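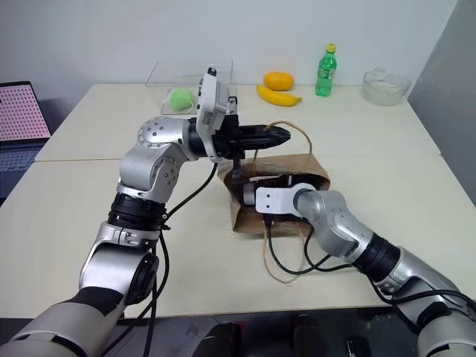
The Bag Trials

By the time I joined the robotics club at Clorncombe, everybody had already picked the fun jobs. Vision was taken. Software was taken. I got groceries, so every Saturday in March I stood in the produce aisle squeezing mangoes for two robot arms that couldn't have cared less if they were ripe.

The project was called Tunditik (a typo that stuck) and the goal was to pack a paper bag. One arm takes the string handle and keeps the bag steady, the other goes in through the top. I figured we'd be done by spring break! My little cousin bags groceries. How hard could it be?

Well. A paper bag is a terrible, floppy, sneaky thing. Pull the handle too hard and it scoots. Pull too soft and it folds up on itself like it's embarrassed. Our log was up to run 66 before I stopped holding my breath every time the left arm went for the string, and I had a crease in my forehead I'm pretty sure is permanent.

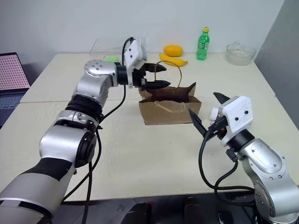

Trirkwood Student Review, Issue 3, page 119

The night before the Doležal Cup I couldn't sleep, so I walked back over to the lab – it was raining, I had on my roommate's boots – and set everything up again. Banana in front of the mango. Green soda bottle by the bowl. I'd looked at that row of stuff for so many weeks that I'd started dreaming about it, and in the dream the banana was always on the wrong side.

I started a run and sat on the floor with a granola bar. The arms hummed away up there. I told them about the chem midterm, and about my mom wanting to know if this club was going to turn into a job. They were good listeners, as long as you stayed out of their reach. 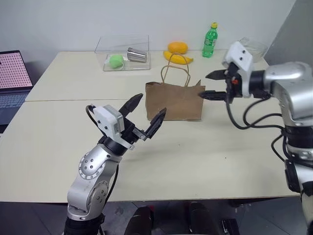
The bag between the two arms, with the fruit and the soda bottle behind it.

Then the door opened and in came our captain, soaking wet, carrying a pillow.

"Couldn't sleep either," she said, and looked at the bag. "Did it go?"

"I don't know. I was talking."

She slid down next to me and took half the granola bar without asking. "Okay," she said. "Run it again."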